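Do labels on baskets do anything?

I have been reading Davina Shearer's organizing newsletter since March, and her big claim is that a household stops losing things once every basket has a label. Every one. She says it takes 20 minutes a room. I've tried it for 18 days now and I'm not convinced.

My complaint is that a label only tells you what somebody meant to put there. Our hall basket said "gloves" for two weeks and in that time it held batteries, a dog leash and a Plomo catalog I never asked for. The gloves were on the radiator. My husband says he never saw the word at all, and it was right under his nose in marker.

Then there's the gear. The newsletter pushes the Hernari label holders, the little clip-on kind, and a pack of 17 costs more than the baskets I was clipping them to. Why 17? Two of mine snapped on wicker, which has a thick rim that they clearly weren't made for. I went back to paper and tape. It looks like a kindergarten but it stays put, and I can change my mind for free.

I'll give her this much — labels work fine when the thing is obvious and there isn't much of it. Fruit goes in the fruit basket. But I suspect we'd manage that one without a sign, and the stuff that really wanders (tape, scissors, chargers) is the stuff that never fits under one word. I had a basket marked "misc" by day four. Davina says "misc" is cheating.

My sister swears by the whole system. She also has nearly 200 spice jars, so take that as you like. 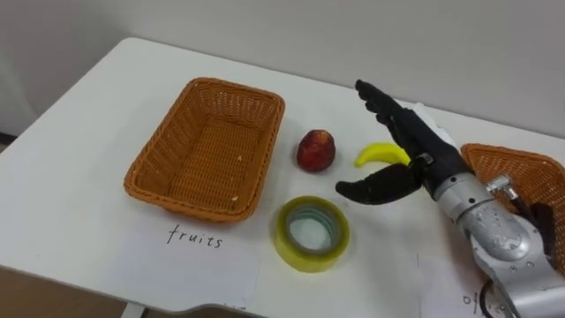 I'm going to leave the kitchen labels up for another month and take down the ones in the hall. If the gloves turn up in the right place even once before then, I'll say so.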